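Ticket 620: Recipe scaler rounds small amounts to zero
Project: Groltov (recipe and meal planner)
Opened by: Oriana Espinoza
Assigned to: Benedikt Kramer
Status: Resolved
Opened: Feb 17, 2023

Oriana Espinoza
Hi all! First up, I love this program. I've moved 131 family recipes into it and the search is brilliant (typing "lemon" and getting Nan's slice straight away made my morning). One snag though. When I scale a recipe down from 7 serves to 2, the small quantities vanish. Quarter teaspoon of nutmeg goes in, 0 tsp comes out. Flour and sugar are fine.

Steps: open any recipe, tap Serves, change 7 to 2, look at the spices. Happens on my tablet and on the laptop. 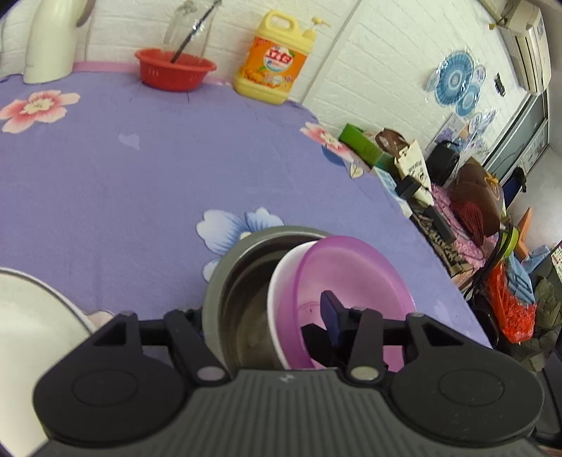 It also happens if I print the card, so I don't think it's only the screen. Metric or cups makes no difference. My favourite pumpkin soup is down to 0 tsp cumin, which is a crime.

Benedikt Kramer
Great report, thank you! I got the same result on the first go. Could you tell me which version you're on, and whether the colour theme is set to Lodance? That theme has its own number display.

Oriana Espinoza
Yes, Lodance! Switched back to the plain one and nutmeg reads 0.07 tsp. Hard to measure, but it's there. Version is the June one. 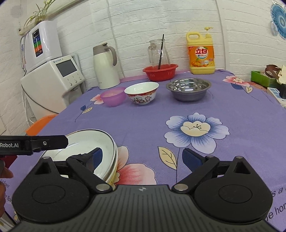

Benedikt Kramer
Found it, and it's a fun one. Lodance rounds to one decimal place before it picks a fraction, so anything under 0.05 of a spoon is dropped, and then a second rounding takes care of the rest. The stored recipe is never touched, so your originals are safe. Siiri Riihimäki wrote the fraction code and has a patch ready that shows "pinch" for the tiny amounts.

Siiri Riihimäki
Patch is in the test build. Clear the saved cards under Settings, Storage after you install it, otherwise the old printout comes back.

Oriana Espinoza
Installed, cleared, scaled the soup. "Pinch of cumin"! That's exactly how Nan wrote it. Printed card matches too. Could we have "smidgen" next?

Benedikt Kramer
Opening a separate ticket for smidgen. Closing this one.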